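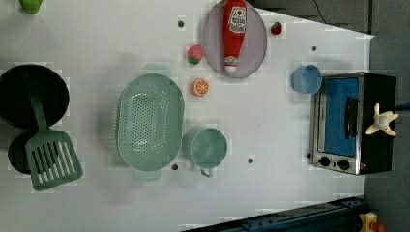 Menaje de juguete en la mesa blanca, con el colador verde menta

Tema: ¿rotar los juguetes o dejarlo todo a mano?

marcela_k
Hola a todas y todos! Mi hija cumple 5 en septiembre y tengo el salón tomado. Mi suegra dice que guarde la mitad en el trastero y vaya cambiando cada mes, y yo no sé si es una gran idea o una forma de complicarme la vida (más). ¿Alguien lo hace de verdad, o se queda en propósito de año nuevo?

kornel_sz
Nosotros sí, desde el invierno. Cajas Flaser de 65 litros, una fuera y las demás en el altillo. Cuando baja una caja es como si fueran Reyes otra vez, en serio, se pasan la tarde entera con cosas que ya ni miraban. Eso sí, la cocinita no la toco, que se usa a diario.

cestmir_m
Pues yo lo veo al revés. Probé 7 semanas y lo dejé. El mío preguntaba por lo guardado a las once de la noche y acababa yo subido a la escalera en pijama. Además, si lo guardas todo, ¿cuándo aprende a recoger?

kornel_sz
Hombre, recogen mejor si hay menos que recoger, digo yo. 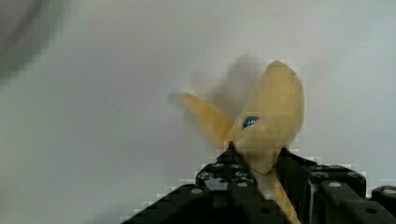
El plátano, con su pegatina ovalada

marcela_k
Lo de la cocinita me convence, Kornél. Platos y comiditas se quedan. ¿Y los peluches? Porque ahí sí que hay drama, no me deja quitar ni uno.

ryota_o
Los peluches no se rotan!! Mi hermana le guardó uno a la niña y todavía se lo recuerdan en las comidas familiares. Yo le dejaría elegir a ella cuáles van a la estantería y cuáles a la cama.
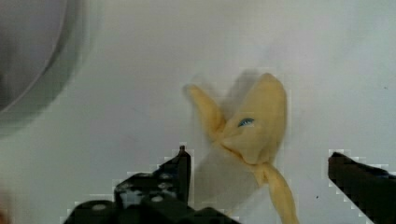
Y otra cosa, lavadlos antes de guardar nada, en frío y dentro de una funda de almohada. Al nuestro se le fue apagando el color por meterlo a pelo con las toallas.

cestmir_m
En lo de los peluches estoy con Ryota. En lo demás sigo pensando que es mover trastos de sitio.

marcela_k
Vale, pruebo con puzles y construcciones nada más, y os cuento. ¿Las cajas esas traen tapa o va aparte?

kornel_sz
La tapa va aparte, ojo con eso al pedirlas.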